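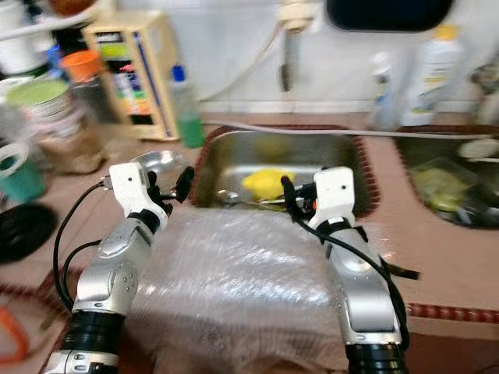 The double sink in the Trernen kitchen, with the sponge and a spoon in the first basin and the dishes in the second.

The kitchen at Trernen has a double sink set into a tiled counter, and it has been the subject of more correspondence from readers of this blog than any other fixture in the house. Several have asked how the two basins are used and whether the old tile is worth keeping. I will set out the present arrangement as plainly as I can.

The first basin is reserved for washing. The second receives whatever comes from the table. This rule was adopted in August, after a period in which both basins were used for everything and a clean pot could seldom be rinsed without first moving a stack of plates. Under the present practice, dishes may wait in the second basin until the end of the meal, but the first must be available at all times to anyone who wishes to fill a glass or wash vegetables. A spoon left in the first basin is a minor breach and is generally overlooked.

Food scraps remain the weak point. They are supposed to go into the covered pail before a plate reaches the sink, and on many evenings they do not. I have found that they are best lifted out by hand or with a slotted spoon before any more water is run. A mesh strainer from Belik was purchased for the drain and has been satisfactory, although it must be emptied after each use and brushed out once a week.

The order of washing is as follows. Glasses are done first, then flatware, then plates and bowls, and finally pots. The water is changed before the pots and again if it has turned cloudy. When the dishes are finished, both basins are wiped down with a sponge and a small amount of baking soda, rubbed in the direction of the grain of the steel. The sponge is then wrung out and stood on its edge. It is replaced every two weeks, and the old one is kept under the counter for use on the floor.

The tile requires separate attention. The counter is tan and the wall behind it is white, and the line of red-brown grout along the rim of the sink is, in my opinion, the most attractive detail in the room. It is also the part most easily damaged. My neighbor Alvar Wikström, who tiled his own kitchen, advised against bleach and recommended a soft brush with plain dish soap, left to stand for 20 minutes. I have followed his advice and see no cause to depart from it.

A replacement counter was considered. The sample from Sæther was handsome, but the work would have required removing both basins, and the household did not wish to be without a sink for the length of time proposed. The tile will therefore stay.

Readers have also inquired about drying. We use Baltis cotton towels, two to a meal, hung on the oven door afterward. A rack was tried and given away — it occupied the only stretch of counter on which bread could be kneaded.

The cupboard under the sink has yet to be sorted, and I expect to report on it in the next entry.

Posted 22 Oct 2025
Filed under: Kitchen, Household Routines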